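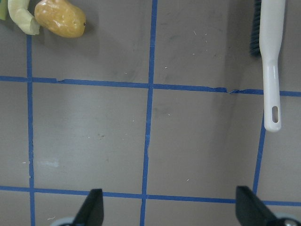
Figure 4.1. Blue tape grid on a gray surface. Note the torn gap in the upper horizontal strip, below the brush.

Filtstead Technical Institute
Workshop Practice I
Unit 4: Tape Grids on Work Surfaces
Notes prepared by Keerthana Ramasamy, revised by Sofia Peixoto

4.1 Purpose

A tape grid divides a flat surface into cells so that the position of an object can be stated, recorded and repeated. It is used where scribed or painted lines are not allowed, or where the layout will change within the term. The grid does not need to be accurate to the millimeter. It needs to be stable, readable from the working side, and documented.

4.2 Terms

Strip: one continuous run of tape from edge to edge.
Column line: a strip running away from the operator.
Row line: a strip running left to right.
Node: the crossing of a column line and a row line.
Cell: the area enclosed by four strips. Cells are named by column letter and row number, starting at the near left corner (A1).
Break: any place where a strip is interrupted, whether by a tear, a lifted end or a bad splice.

4.3 Laying out

Clean the surface and let it dry. Mark pitch points along all four edges in pencil before cutting any tape. For the training bench the usable side is 1000 mm and the pitch is 100 mm, measured from strip centerline to strip centerline. Measure every point from the same corner. Stepping the rule from mark to mark adds up the error.

Lay the column lines first, then the row lines over them. Fix one end, hold the tape just clear of the surface under light tension, set the far end on its mark, then press down from the middle outward. Tape that is pulled hard will creep back and take the strip off its mark.

Cut with a blade against a steel rule. Torn ends are ragged and tend to lift. Where a strip has to be spliced, overlap the pieces by one tape width and keep the splice away from a node.

4.4 Tolerances for grading

Strip lean, end to end: 3 mm maximum.
Pitch error at any node: 2 mm maximum.
Breaks: none within one tape width of a node.
Frayed or chipped edges: recorded, no deduction if the centerline can still be read.

4.5 Long-handled items

A brush, spoon or spatula seldom fits inside one cell. Record it by two points: the tip of the handle and the start of the working end. Give the cell for each. If the handle has a hanging hole, use the center of the hole as the first point, as it is easier to find again than a rounded tip. State the side toward which the working end points. Shadows from a wide handle can hide a strip edge, so take the reading from directly over the point.

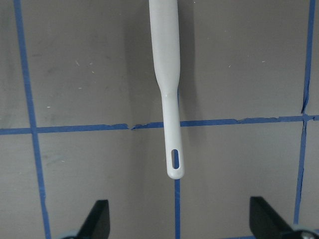 Can a grid be read correctly if one strip has a break in it?
The reading is still good as long as the pieces on both sides of the break lie on the same centerline. If they are offset, replace the whole strip and check the nodes along it again.

4.6 Covered tables

Kraft paper may be used as a base on large tables. Tape the edges of the paper down before marking, and leave it flat for 24 hours in the room where it will be used. Dark tape gives better contrast on brown paper than light tape. Removing a strip from paper usually lifts fibers, so corrections should be planned and kept to a minimum. Anything fixed through the paper, such as a base plate, goes in before the grid is laid. Cells it covers are struck out on the record sheet and keep their names.

Seen from one end, near cells look larger than far ones. Check squareness by measuring diagonals, never by eye.

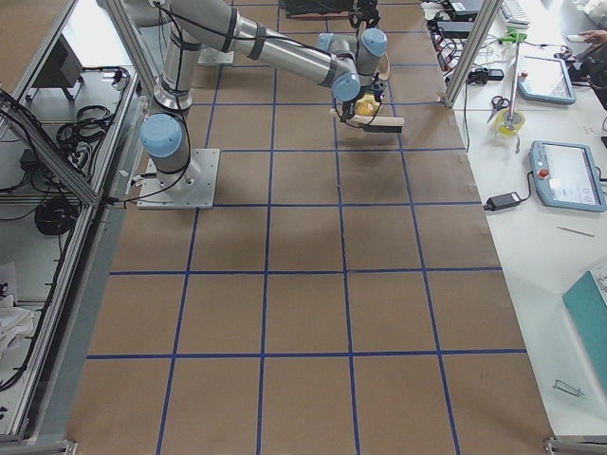

4.7 Exercise

Work in pairs. Lay a grid on the training bench to the tolerances in 4.4. Place three objects from the bin, at least one with a long handle, and fill in the record sheet. Clear the bench. The second partner replaces the objects from the sheet alone.

Hand in the record sheet, a list of breaks, and the measured pitch at six nodes. Sheets go to Ghada Nassar in room 66 by 4 p.m. on the day of the exercise.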